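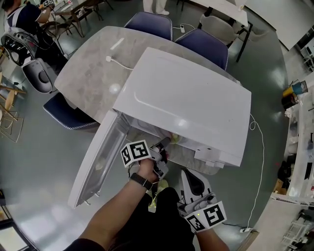

I've been meaning to write up our house rules for hand-held gripper work ever since October, when Apinya asked me where they were written down and I had to admit that they weren't, anywhere, except on the back of an envelope in my coat (and it was my summer coat, so you can guess how fresh they were).

So, the setup rules first. The appliance goes on a table you can reach across without leaning your hip into it, and its door gets the whole near edge to itself. Cords run down one side of the table, always one side, to a strip on the floor that you can see from where you stand. I'm fussy about that one and I know Lachlan rolls his eyes, but he has also pulled a toaster off a bench, so there we are!

Then the markers. The printed cubes on top of the grippers have to stay facing out into the room as much as the job allows, and that gets hard when you're reaching deep into a cavity. Go in slowly, keep your wrist low, and if the cube knocks the top of the opening, stop and throw that take away. Please don't try to save it. We do sets of 10 and then put the grippers down for 3 minutes, even if you feel wonderful. I used to push on to 300 takes in a day and my notes from those afternoons are frankly embarrassing. These days I call it quits at around 200.

Closed shoes, always. Long sleeves pushed up – Agnes would like them banned altogether, and we're still arguing. Anyone else in the room can carry on with their own work, but they stay on the far side of the table until the door is shut again.

I still owe everybody a proper section on labeling failed takes. Catriona has a draft that's much better organized than mine, and once she's back from Pasholm I'll ask if I can post it.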